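Home » Opinion » Let Famous People's Kids Be Boring

By Ovidiu Ene
May 15, 2022

The singer Estine was on a daytime show last week to talk about her new record. She got to talk about it for less time than it takes to boil an egg. The rest of the interview was about her son, who is in second grade, and what he said when he first heard her on the radio in a grocery store. He asked if they could change the station.

It's a good story. I laughed, and then I saw it on every entertainment site I looked at for the next three days, under headlines that called the boy savage, hilarious and a future critic. One of them had gone back through her old interviews and built a ranking of his funniest remarks. He is in second grade and he has a ranking.

I have written about music and television for a long time, and I've asked the kid question more often than I'd like to admit. Every interviewer has it ready. You ask it when the talk is going badly, or when the publicist is looking at her watch and you still have nothing your editor can put in a headline. What do your kids think of your job? The answer is nearly always usable. The star relaxes, the story has been told at home a few times and has a good ending, and you can go back to the office with something people will click on.

The star gets something out of it too. A child who isn't impressed makes a famous parent look normal. It says that behind the tour and the perfume deal there is a kitchen where somebody is being told to eat their peas. Publicists know this well. One who worked with the band Skalov told me she kept a short list of family stories for her clients, two for each of them, and crossed them off after they had been used on air.

What bothers me is that the child has no say. A seven-year-old can't agree to be an anecdote in any way that means much. He may be thrilled about it now. He may be a lot less thrilled in January of his freshman year, when somebody two lockers down finds the clip.

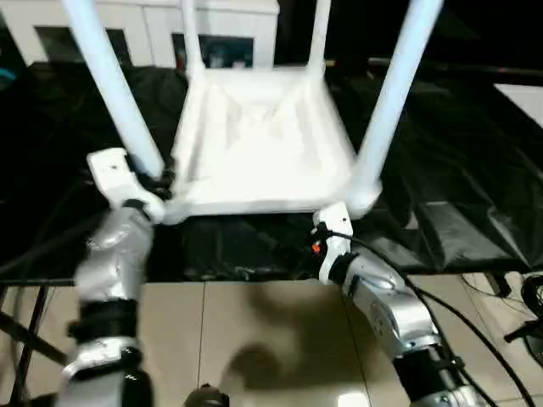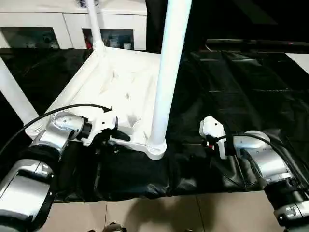
Plastic seats, turned legs up.

People who disagree with me usually say that these stories are harmless, and that every parent tells them. I tell them about my own kids. But I tell them to my sister and to the man who cuts my hair, and by the weekend they've forgotten. A story told on television gets typed up, given a headline and kept. The other thing I hear is that the parents chose to tell it, so the rest of us are off the hook. They did choose. They also chose with a microphone in front of them and a host who had just asked for the second time.

The actor known as Tian handled this better than anyone I've dealt with. I interviewed him in a hotel lounge when his detective series was starting up, and I asked him the question. He said, "They're fine, thanks," and waited for the next one. He wasn't rude about it. I remember being annoyed, mostly because I had nothing else prepared, and then I had to ask him about the work. He talked about learning to play a man who is bad at listening, and how he had copied the way an uncle of his would start nodding before you had finished. That went into the piece and it was the best part of it. It ran at 900 words and didn't have a child in it.

I don't think stars should be banned from mentioning their families. Plenty of songs are about being a parent, and it would be silly to talk about those songs and leave that out. Estine's record has a track about driving home from the hospital, and I would have liked to hear her say more about it. There's a difference between a mother talking about her own life and a mother being asked to do two minutes of her son's material.

The fix is small and it's mostly on our side of the table. Interviewers can stop asking. If a parent brings up a kid, let them finish and move on to something else. Editors can leave the child's name and age out of the headline, and the web desk can skip the ranking. Hikow, the celebrity magazine my wife reads on planes, stopped running photos of children under school age a while back, and as far as I can tell it still has plenty to print. There are always divorces.

Readers have a part in it, though a smaller one. I clicked on the grocery store story myself, more than once, and the site counted me each time. I'm trying to click less. It's easier some days than others.

As for the record, it's good. The second half is slower than the first, and the hospital song comes near the end. I'd start there.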